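Miment Robotics Laboratory: course handout 11
Fault analysis in simulated manipulation
Collision geometry, contact faults and the stop that came too late

Revised December 17, 2021. Read before the lab session. The Bemlow log files are on the course drive in the folder with the same number as this handout.

The handout covers one fault in the Kolberg room model, first recorded in a wrist-view run and afterwards reproduced on request. Both views are from the simulator and look past the open fingers. 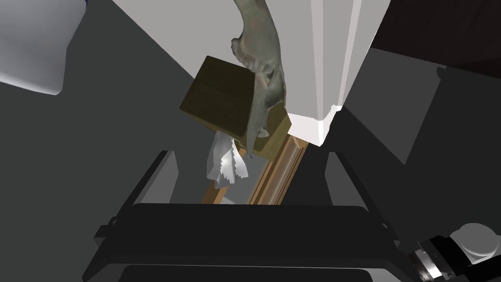
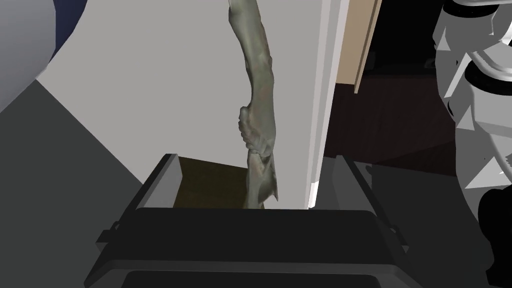
Figure 1 (first view) and Figure 2 (second view). Wrist views in the Kolberg room. The grey-green object is beside the dark cube in Figure 1 and in front of the pale wall in Figure 2.

1. Summary of the fault

The task was to approach the irregular grey-green object, close on its lower part and withdraw. During the approach the planner reported a clear path. On closing, the contact solver returned a very large force in a single step, the arm joints were driven away from their set points, and the run continued for 40 control steps before the supervisor stopped it. A stop was expected within two.

No hardware was connected. The same supervisor code is used on the laboratory arm, so the late stop is treated as a safety matter and the force spike as a modelling fault. They have separate causes and should be written up separately.

2. Two shapes for one object

Every object in the room model has a visual mesh and a collision shape. The visual mesh is what the wrist view shows. The collision shape is what the planner and the contact solver use. The two are stored in different files and nothing in the simulator forces them to agree.

The visual mesh of the grey-green object has 3,953 faces. The folds and ridges seen in Figure 1, and the lumpy swelling on the left side of the object in Figure 2, belong to this mesh. The collision shape in the faulty version was a single convex hull. A convex hull cannot follow a hollow. It fills the space beside the swelling and the space next to the narrow lower end, so the solver meets solid material where the picture shows a gap.

That alone would have made the planner too cautious. The fault needed a second error: the planner loaded an older hull, exported at a smaller scale, while the solver loaded the current one. The planner therefore approved a finger position which the solver held to be inside the object.

3. The force spike

The solver uses a penalty method. Contact force is taken as

F = k d + c v

where d is the depth of overlap, v the closing speed, and k and c are constants set in the room file. In normal contact d grows from zero over several steps and the finger slows as it does so. In the faulty run the finger pair was not tested until the close command was issued, because the contact filter had been set to ignore the fingers during free motion. The first tested value of d was already large and F followed it.

The force limit in the room file is 400 N. It was exceeded in the first tested step. The limit raises a flag and does not clip the force.

4. The late stop

The flag was raised on time. The supervisor read it late. Order of events, from the log:

Step 0. Close command issued. Contact filter released.
Step 1. Overlap found. Force above limit. Flag raised.
Step 2. Supervisor reads the flag buffer and finds the previous entry, marked clear.
Steps 3 to 39. Buffer not read again. The supervisor is waiting for the gripper to report that it has closed.
Step 40. Wait times out. Flag read. Stop issued.

The wait is a blocking call. While it is open no other check is made. The Fiadzo driver on the laboratory arm has the same call in the same place. Until it is replaced, the arm is to be run at reduced speed with one person at the hardware stop button, which does not pass through the supervisor.

5. What the wrist view can and cannot tell you

Students often propose checking clearance by eye from the wrist view. The view is drawn from visual meshes only. A collision hull of the wrong size leaves no mark in it. Depth is also hard to judge along the line of sight: an object that appears between the fingers may lie well beyond them. Use the overlay mode, which draws the collision shapes as wire outlines, and take distances from the log.

6. Corrections made

The hull was replaced by a set of smaller convex pieces. Both programs now read one file, and its checksum is written at the head of each log. The contact filter no longer ignores the fingers. The blocking call has been rewritten in the simulator version of the supervisor. The driver version is due in January and must not be assumed to be fixed before then.

7. Lab work

Load the faulty room file and reproduce the fault. Plot d and F against step number on one sheet.

Restore the single hull but keep the common file. State whether the planner still finds a path, and explain the result from section 2.

Halve the time step without changing k or c. Report the effect on the first tested value of F.

Move the flag check inside the wait and measure the delay between flag and stop. Submit the log as well as the figure you quote.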